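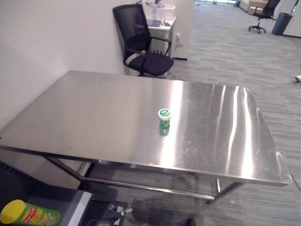 Stainless steel bench in a rented kitchen, how to remove the cloudy marks?

Posted by Sanne Wuyts, 14 December 2022

Hello everybody. I have moved to Riddale in spring and I rent a small unit behind a bakery, where I make jam and pickled vegetables for the market. With the unit I took over a second-hand steel bench, for which I paid 197 dollars. I was very happy with it because my old wooden one could not be kept clean enough for the food inspection.

My problem is the following. After each cooking day I wash the bench with warm water and dish soap, and I dry it with a tea towel. Still it becomes cloudy, with grey smears that I can feel a little under the fingers, as if there was a thin layer of wax. When the light comes from the side it is very ugly. On one end I have also two or three tiny brown dots, which I am afraid are rust, although the seller told me that this steel cannot rust.

I have already tried white vinegar, mixed half and half with water. It became better for one day and then the same again. My neighbour told me to use the green scouring pad but I did not dare. The water in our street is quite hard, the kettle is full of scale after a few weeks.

What should I use, and how often? It must be safe for food, and I would prefer something which does not smell strongly. The inspector comes again in January. Thank you in advance, and excuse my English please.

Murdo Shearer

Don't use the green pad. It scratches and then the dirt sits in the scratches. I ran the kitchen at the Jorkley hall for 6 years and every bench there was ruined by somebody with a green pad.

What you feel is most likely old grease and soap together. You are using too much soap, everybody does. Put a few drops in a bucket, wash, then wash again with plain water and a different cloth. Dry with microfibre, a tea towel leaves fluff and whatever was in the last load of laundry. Fabric softener is terrible for this.

For the brown dots, bicarb and water made into a paste, leave it ten minutes, rub gently the same direction as the lines in the steel. Rinse.

Benjamín Cabral

I agree with Murdo about the soap and I would like to add some points, as I had the same trouble with the counter in my coffee kiosk.

First, the seller was not completely right. Stainless steel can rust, only it is much slower. Very often the brown dots do not come from the bench itself but from something that was lying on it, for example a piece of steel wool, or a tin with a wet bottom which stayed there overnight. You write that you make pickles, so there is also salt. Salt water should be wiped away the same day. If the dots go away with the paste and the surface is smooth after, you do not have to worry. If you feel a small hole with the fingernail, it is already deeper, and then I would show it to somebody who works with metal.

Second, the vinegar. It was a good idea for the scale, but it does nothing against the grease. So the order is important: at first the grease with very little soap and warm water, after that rinse, then the vinegar for the scale, then rinse well again and dry immediately. With hard water the drying is half of the work. If you let it dry by itself the spots will come back, no matter which product you buy.

Please never use bleach on it, and never mix bleach with the vinegar, this is dangerous for your lungs.

Some people finish with a little oil on a cloth. In a home kitchen I would say yes, but where you prepare food for sale I would leave it, it goes sticky and catches flour from the bakery side.

Danuta Urbańczyk

I just use the spray from Wedora, the lemon one. Works good for me. I don't know if it is allowed for market people.

Sanne Wuyts

Thank you all! I did the washing yesterday in the order Benjamín wrote, with only a few drops of soap, and the waxy feeling is gone. One of the brown dots is still there but it is paler and I cannot feel any hole. I will repeat the paste on the weekend. Danuta, I will ask the inspector about the spray before I buy it.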